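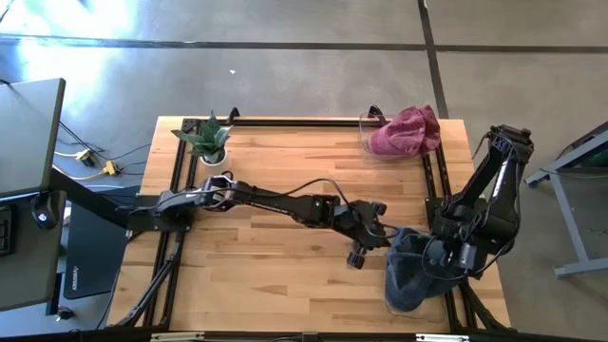

木製の天板に据え付けられた2本の黒いロボットアーム

企業財務分析 第4回講義資料
運転資本とキャッシュ・コンバージョン・サイクル

2025年11月6日(木曜日)
担当:オルショヤ・ケレメン(Orsolya Kelemen)

1.本講の位置づけ

前回までに損益計算書の構造と利益率の分解を扱った。本講では貸借対照表の流動項目に移り、売上債権、棚卸資産、仕入債務の三つが企業の資金繰りと株主価値に及ぼす影響を検討する。投資家が決算短信を読む際、営業利益の増減には注意が向きやすいが、利益が現金として回収されるまでの期間は見落とされることが多い。増収増益でありながら営業キャッシュ・フローがマイナスとなる企業は珍しくなく、その原因の多くは運転資本の増加に求められる。

なお、本講でいう運転資本とは、特に断らない限り「売上債権+棚卸資産-仕入債務」を指す。現金及び短期借入金は含めない。教科書によっては流動資産と流動負債の差額を運転資本と呼ぶため、文献を参照する際は定義を確認されたい。

2.回転日数の計算

各項目の回転日数は次のとおり定義する。一年を360日とする。

棚卸資産回転日数=棚卸資産÷売上原価×360
売上債権回転日数=売上債権÷売上高×360
仕入債務回転日数=仕入債務÷売上原価×360

分母に売上高を用いるか売上原価を用いるかは、項目の性質による。棚卸資産と仕入債務は原価で計上されるため、売上原価を分母とする。三項目すべてを売上高で除する簡便法も実務では見られるが、粗利率の異なる企業を比較する場合には誤差が大きくなる。

分子には期末残高を用いる方法と、期首と期末の平均を用いる方法がある。成長の速い企業では両者の差が無視できない。本講の計算例は期末残高による。期末試験でも同様とする。

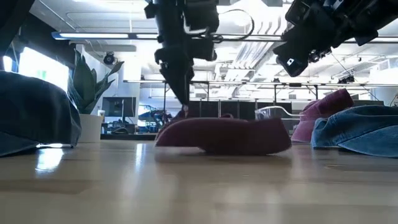 キャッシュ・コンバージョン・サイクル(以下、CCC)は、棚卸資産回転日数に売上債権回転日数を加え、仕入債務回転日数を差し引いて求める。仕入代金を支払ってから販売代金を回収するまでの日数に相当し、この期間に必要な資金を企業は自己資金または借入れによって賄うことになる。

3.計算例:ゾルカフ社

部品卸売業を営むゾルカフ社(Zorkach)の当期の数値は以下のとおりである(単位:百万円)。

売上高 3600
売上原価 3240
棚卸資産 450
売上債権 220
仕入債務 324

棚卸資産回転日数は450÷3240×360で50日、売上債権回転日数は220÷3600×360で22日、仕入債務回転日数は324÷3240×360で36日となる。したがってCCCは36日である。運転資本の残高は450+220-324で346百万円となる。

ここで、棚卸資産回転日数が50日から40日に短縮されたと仮定する。売上原価が変わらなければ棚卸資産は360百万円となり、90百万円の資金が解放される。この効果は一度限りであり、翌期以降も同額の現金が生じるわけではない。在庫圧縮による営業キャッシュ・フローの改善を恒常的なものとみなして将来の予測に織り込むと、企業価値を過大に評価することになる。受講者の答案で最も多い誤りであるため、注意を要する。 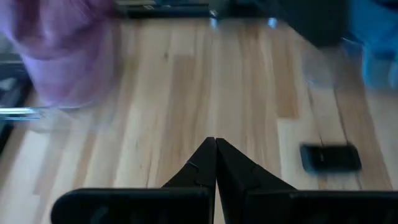
黒いグリッパーの指先と木の天板

4.業種による差異

CCCの水準は業種の商慣行に強く左右される。現金販売を主とする小売業では売上債権がほとんど生じず、仕入先への支払いが後になるため、CCCがマイナスとなることもある。この場合、売上の拡大がそのまま手元資金の増加につながる。反対に、売上が縮小する局面では支払いが先行し、資金が急速に流出する。マイナスのCCCを無条件に優良企業の指標と解することは適切でない。

受注生産型の製造業では仕掛品の滞留期間が長く、前受金の有無によって実態が大きく変わる。前受金は上記の定義に含まれないため、該当する企業を分析する際は別途調整を行う。ティルマライ・アイヤー(Thirumalai Iyer)が担当する第6回の演習では、設備メーカーのノルダフ社(Norudach)を題材として、この調整を扱う予定である。

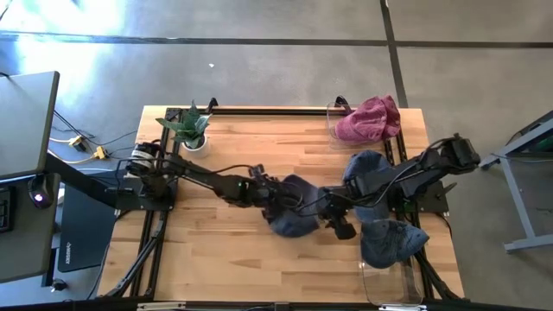

読了時間の目安:4分

5.開示資料を読む際の留意点

第一に、期末日が休日に当たる場合、決済が翌営業日に繰り越され、売上債権と仕入債務の双方が膨らむことがある。注記に金額が記載されていれば、これを控除したうえで回転日数を算出する。

第二に、売上債権の流動化である。債権を金融機関に譲渡した場合、会計上の要件を満たせば貸借対照表から除かれ、売上債権回転日数は短く表示される。資金調達としての性格を重視するのであれば、譲渡残高を売上債権に加え戻し、同額を有利子負債として扱う。

第三に、仕入債務の増加の評価である。支払期間の延長は営業キャッシュ・フローを押し上げるが、仕入先に対する交渉力を示す場合と、資金繰りの悪化による支払いの遅延を示す場合とがある。両者は回転日数のみからは区別できない。手元流動性、短期借入金の推移及び借入契約の財務制限条項を併せて確認する必要がある。

第四に、企業買収が行われた期の取扱いである。期末の貸借対照表には被買収企業の残高が全額計上される一方、損益計算書には取得日以降の数値しか反映されない。そのまま計算すると回転日数は過大となるため、通期換算した売上高及び売上原価を用いる。

6.株価評価との関係

フリー・キャッシュ・フローの予測では、運転資本の増加額を営業利益(税引後)から控除する。売上高に対する運転資本の比率が一定であると仮定すれば、増加額は売上高の増加額に比例する。成長率の高い企業ほど控除額は大きく、同じ利益成長率を見込む二社であっても、運転資本の負担によって理論株価には差が生じる。

ゾルカフ社の場合、運転資本の対売上高比率は346÷3600で9.6%である。翌期の売上高が360百万円増加すると見込み、この比率を維持するならば、追加的に必要な運転資本は34.6百万円となる。

7.課題

(1)ゾルカフ社の仕入債務回転日数が36日から30日に短縮された場合の仕入債務、運転資本及びCCCを求めよ。他の条件は変わらないものとする。
(2)上場企業一社を選び、直近三期の有価証券報告書からCCCを算出し、変動の主因を800字以内で述べよ。金融業は対象外とする。
(3)(2)で選んだ企業について、本講第5節の留意点のうち該当するものがあれば、調整前と調整後の数値を併記せよ。

提出は次回講義の開始時とし、計算過程を示した表を添付すること。課題に関する質問は、演習補助のエテルカ・チズマディア(Etelka Csizmadia)が受け付ける。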